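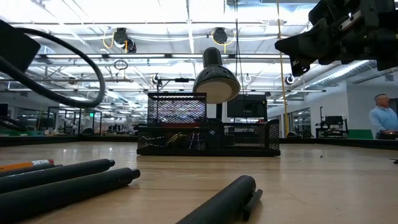 Jimton Desk Tidy Kit: my two months with it

I've been wanting to write this one up for ages! The Jimton kit is a box of software and task files that teaches an arm you already have to clear up a desk. Pens go in the organizer, and in theory you get to go do something else. I paid 135 dollars for the basic license, and Yuzhen Xiao (we share a bench) split it with me.

Setup took us 20 minutes, most of it spent hunting for the calibration page, which for some reason is hidden under "Extras." After that you tell it where the organizer is and which side it should reach in from, and you're off.

Pens and pencils are where this thing shines. Fat pens, pencils, whatever, it's pretty good with all of them as long as there's a bit of space between them. When they're lying side by side it gets fussy. It'll go for the one in front and nudge its neighbor, then back off and think about it, and you sit there wanting to reach in and do it yourself. Skinny pens tucked under fat ones are the worst.

Mesh organizers also give it trouble (ours is black mesh, on a shiny wood top). I think it's seeing whatever is behind the holes. Turning up the "edge strictness" slider helped a lot, and so did moving to a spot with less glare. Support told me the same thing, so shout-out to Zarmeena Bhutto, who answered my email the same day and even sent a settings file!

What I don't love is the price of the add-ons. The full office pack, with staplers and paper clips and so on, is 700 dollars, and I can't see paying that for clips. The manual needs work too. Chapter 2 talks about a menu that isn't in my version.

Would I buy the basic one again? Yes, I would. Yuzhen says wait for the November update, which is supposed to fix the side by side pen problem. If it does I'll come back and add a star.

Four stars out of five for now.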